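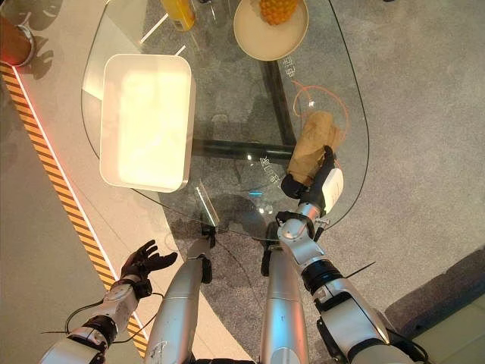 Stunano - Tableware and Room Setting Team

Bench diary, January

8:40. Started on the glass table again. The tape on the floor is straight enough now that I will leave it alone. Yesterday evening I had it peeling up at the far end where the pale strip meets the carpet, and I cut that length out and laid a new one. The carpet edge still sits a little proud of the strip. It does not matter for the table, whose feet are all on carpet, but it matters for anyone carrying a full tray, so I have written it on the list for Cristóvão.

Leveled the table before putting anything on it. Longest dimension of the top is 122 cm, measured tip to tip across the widest curve. The outline has no straight run anywhere, so there is no edge to square a tape measure against, and my first reading and Nesrin's did not agree until we both used the same two points. I have put small pencil marks on the carpet directly under them. A bubble level on glass slides if you breathe on it. I stood it on a folded cloth and allowed for the cloth by turning it end for end and reading again. One foot needed half a turn.

9:15. Cleaning. Two passes with the Plokovier spray and a dry cloth between them. The first pass leaves a haze that you only find when the overhead light hits it at a low angle. The printing on the glass has not lifted at all, and I did go over it with some force. I would still keep the blade scraper well away from it. The underside is worse than the top. Dust gathers along the bars of the base where the glass rests, and with a clear top you see every bit of it from above as a gray line next to the black metal. Lay on my back and did the underside with a cloth wrapped around a ruler.

I am more and more of the opinion that a clear top is a poor choice for a table that has to be looked at all day. Everything below it becomes part of the setting. The base, the carpet, the crumbs on the carpet, the shadow of the plate. With an oak top you wipe it and you are done. Nesrin disagrees and says the whole point is that people will own glass tables and we should know how things behave on them. She is right about that, and I still had to vacuum twice.

10:00. Layout. The order we settled on is the tray first, then the plate, then the tall things, then whatever comes in bags.

Tray: the large white rectangular one, left of center. It weighs 553 g empty on the kitchen scale. Raised edges with rounded corners. It is the piece I trust most on glass. The edge gives you something to get fingers under, and it can be shoved a short way without catching. Its fault is glare. Under our lights the inside washes out to a sort of pale cream and you can't judge whether it is clean by looking down at it. I have taken to running a dry finger across it. If we order more from Castora I will ask whether the same shape comes in a darker color. I have asked before and got a catalog.

Plate: the round cream one, above the tray and to the right. It holds the pineapple. I tried three plates under the pineapple before this one. The first was too flat and the thing rolled until it met the lip. The second was deep enough but had a narrow foot, and I do not like a narrow foot on glass with a heavy item sitting off center. The cream plate is the compromise.

Pineapple: on its side it wants to roll along one line only, so find that line and set it across the direction in which people will be reaching. It took me an embarrassing amount of time to work this out. The skin sheds. Small dry flakes come off each time it is lifted, and they show on the plate and show worse on the glass. Wipe after every handling.

Yellow bottle: left of the plate, toward the back. The clear glass goes next to it. Clear glass on clear glass is a nuisance. I put my sleeve against it this morning and only knew from the sound. The rule from now on is that it stands beside the bottle, so that if you know where the yellow is you know where the glass is. Written on the card and taped inside the cupboard door.

Acrylic piece: stays upright by the lower edge of the tray. Do not lay it flat. Flat, it disappears.

11:30. Paper bags. Spent longer on these than on the rest together.

The tan ones come folded and stiff. When new they stand up, stay open, and make a loud crackle at the slightest touch. After several uses they go soft, the creases multiply, and they no longer stand. A crumpled bag has no proper bottom anymore. Set it down and it leans on whatever is nearest, and near the rim of this table there is often nothing nearest. My note from last month said to discard bags once they slump. I am withdrawing it. A soft bag is easier to take hold of than a stiff one, it does not skate across the glass when you let go, and it is what a bag looks like in an ordinary kitchen after the shopping has been put away. So the soft ones stay in use until they tear.

Proposed grading, for what it is worth. Grade one, crisp, stands alone. Grade two, creased, stands if something is in it. Grade three, crumpled, does not stand. I would like a mix in the box and a pencil mark on the bottom of each. Nesrin thinks grading paper bags is excessive. She also spent ten minutes yesterday looking for a crisp one.

Position: the bag belongs on the right-hand side of the table, clear of the plate. I had wanted it closer to the middle, but then a hand lifting it passes over the pineapple, and a bag dragged across pineapple skin snags. Right side it is. Keep it a hand's width in from the rim when setting it down.

12:50. Lunch. Ate at the other table.

1:30. Height check. The top stands almost 31 inches from the carpet at the tallest point, which is higher than I had in my notebook. Either the notebook is wrong or the feet have been wound out since the autumn. I suspect the feet. It makes the table closer to a dining height than the low sort of table I had been describing in the setting sheets, so the sheets need correcting. Sheet 2 is the one most people use and I will do that first.

2:10. Checked how far things travel when nudged. No instruments, just a finger and a steel rule. The tray moves and stops at once. The plate moves, stops, and then the pineapple makes up its own mind. The bottle tips before it slides, if you push it above the shoulder, and slides nicely if you push it low. Crumpled bag: barely moves, deforms instead. All this on glass that had been cleaned that morning. I expect it to change by the end of the week when there is a film of fingerprints on the surface, and I will repeat it then without cleaning beforehand.

Felt pads under the plate were suggested. I tried a set from the drawer. They stop the clink, and they also leave a trace of glue where they creep. Took them off again. The Plokovier spray got the glue off on the second attempt.

3:20. Cristóvão came by about the carpet edge. He pressed it with his shoe, said it would settle, and pressed it again. We agreed on a strip of thin double-sided tape under the carpet side only, to be done when the table is next moved. He asked why the pineapple could not be replaced with something that keeps its place, such as a loaf. A loaf would be easier in every respect. But a loaf next to a paper bag tells you very little, they are both tan and both soft, and I want one item on the table that is plainly hard, rough and orange-yellow. He accepted this and took the spare plates back to the kitchen.

4:00. Resetting. Ran through the layout from a cleared table, twice, reading only from the card. The first time I forgot the acrylic piece. The card had it on the back. Rewrote the card on one side in smaller letters.

Outstanding:

Sheet corrections, table height.
Darker tray, ask Castora again.
Pencil grades on the bags.
Double-sided tape for the carpet edge.
New cloths, the blue ones leave lint on glass and should go to the workshop.

4:45. Wiped the top once more, put the bottle and the clear glass away together in the left cupboard, tray on the shelf above them. Left the pineapple on its plate under a cloth.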